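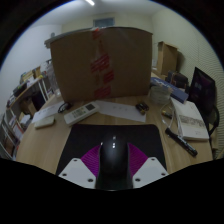 Section 4. Setting up the Drusuro label printer at a packing desk

Read section 3 first if the printer is still in its shipping foam. This part covers placing it, loading labels, first print, and linking to Clurngate. Plan on 30 minutes. Less if you have done one before.

4.1 Before you start

Have these ready:
Printer, power brick, gray USB cable (the short one is for the scale, leave it in the bag)
One roll of labels, 4 x 6 size
Small flat screwdriver
Your Clurngate login, with admin rights
A box you can afford to ruin, for the test label

Note: a standard Clurngate login will let you get all the way to step 12 and then stop you. Check it now.

4.2 Placing the printer

1. Pick the side of the desk you don't write on. Lid opens upward and needs clear space over it. A shelf right above is no good.

2. Leave a hand's width behind the printer for the labels to feed if you are using fanfold stacks. Rolls don't need this.

3. Set it down flat. All four feet touching. If it rocks, the print comes out slanted and you'll be chasing it in the software for an hour.

4. Plug the power brick into the wall. Not a power strip shared with a heat sealer or tape machine.

CAUTION: Do not plug in USB yet. Windows will grab the wrong driver and you'll have to remove it by hand (see 4.7).

4.3 Loading a roll

5. Press both green tabs, lift the lid until it clicks.

6. Spread the roll holders and drop the roll in. Labels come off the top of the roll, print side up. Most loading calls are this.

7. Pull out enough to reach past the front edge. Slide the guides in until they just touch the paper. Snug, not tight.

8. Close the lid with both hands, one each side. You should hear two clicks. One click means one side is still open and the head will not heat evenly.

9. Power on. Hold FEED until the light blinks twice, let go. It'll push out a few blank labels while it finds the gap. Normal. Stops by itself.

CAUTION: The print head is the dark strip under the lid. Gets hot after a long run. Don't touch it, don't scrape it with the screwdriver. Skin oil shortens its life as well.

4.4 Driver and connection

10. Download the driver from the Drusuro support page. Get version 1.61 or later. The file you want ends in 161. Older ones print but ignore the darkness setting.

11. Run the installer. When it says "connect device now" plug in the USB cable. Wait for the chime, then click Next. Do not click Next first.

12. Open Clurngate, go to Settings, Devices, Add Printer. Pick Drusuro from the list. If the list is empty, click Refresh and give it a full minute.

13. Set these:
Paper: 4 x 6
Orientation: portrait
Speed: 3
Darkness: 17
Scaling: off

Note: scaling is ON by default. Leave it on and barcodes shrink just enough for carriers to reject them. Turn it off, save, then open the page again and check that it saved. Sometimes it dosen't the first time.

4.5 Test label

14. In Devices click Print Test. You get one label with a border, a barcode, and a block of small text.

15. Check the border. All four sides should show. Missing left or right, move the guides. Missing top or bottom, repeat step 9.

16. Check the barcode with a scanner, or a phone app if that's all you have. Should read first try.

17. Rub the print with your thumb. If it smears, the labels are old or the darkness is too high. Drop darkness by two and print again.

Stick the test label on your scrap box and leave it overnight. Corners should still be down in the morning. If they lift, see the note on recycled board.

Note on recycled board: dusty cartons don't hold standard adhesive well, and cold makes it worse. Wipe the spot with a dry cloth, press from the middle outward. For anything stored in an unheated room use the Lapiņa high-tack labels. They cost more but you only need them in the cold months, most people switch back by June.

4.6 Label placement on cartons

Largest face. Flat. One inch or more from any edge. Never over a seam, never over a corner, never under shiny tape. Clear tape over a barcode is the top reason for manual sorting fees.

Reusing a box? Cover or peel every old barcode, including small ones on the bottom. A sorting scanner takes whichever it sees first.

For big cartons, put a second copy of the same label on a side face. Clurngate: Order, More, Reprint. Don't use Create Label again, that buys new postage.

4.7 If something goes wrong

Light solid red: lid not closed both sides. Redo step 8.

Light blinking red: out of labels, or can't find the gap. Step 9.

Prints blank: roll in upside down. Scratch the label with a fingernail, the side that turns dark faces up.

White line running down every label: dirt on the head. Power off, let it cool 10 minutes, wipe with one of the alcohol pens in the box. Wait for it to dry before you print. Line still there after three wipes, the head is worn, order part 78.

Windows shows "Unknown device": USB went in too early. Unplug it, remove the device in Device Manager, tick the box to delete the driver, restart, go back to step 10.

Prints two labels for one order: auto print is on in Clurngate AND in the Brimgate plug-in. Turn off one of them. We suggest the plug-in.

Labels print fine then go pale halfway thru a batch: speed too high. Set back to 3.

4.8 Daily care

Blow out paper dust at each roll change. Alcohol pen every second roll. Lid closed when not in use. Keep spare rolls in their bag, away from sun and heaters, they darken on the shelf.

Turn the printer off at night. It wakes up fine but holds old jobs in memory, and a jam from last night will print first thing in the morning on top of the new queue. To clear a stuck queue: power off, clear jobs in Windows, power on. In that order.

Section last revised Mar 25, 2024. Scale set-up is in section 5.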